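**Questions about the Raju Poetry Evening**

**What is the evening about?**
We read old couplets and wisdom poems aloud, first in the original language and then in English. This year it falls on a Monday in November, at the Gravholm hall. Doors open at 6 p.m.

**Do I need to know the original language?**
No. Every poem is printed in both languages in a small booklet, which you receive at the door. Amirul Yusof made the translations, and he will also say a few words on the meaning of the harder lines.

**Can I read a poem myself?**
Yes, you are welcome. We have place for 14 readers, and each one reads up to four couplets. Please write your name on the list at the Trellard bookshop before the weekend.

**May I bring my own poems?**
For this evening we stay with the classical works. Own poems are for the spring meeting.

**Are children allowed?**
They are. Children can recite by heart or from paper, as they like. They read first, so that families can go home early.

**Is there a ticket?**
The entrance is free, but please reserve your seat. If you cannot come, kindly inform us, and we will give the seat to another person.

**Can I take video?**
You can record your own family members. For the other readers, please ask them before you share anything online.

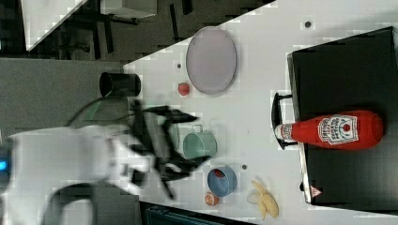

*Plate, cup and pot on a white table.*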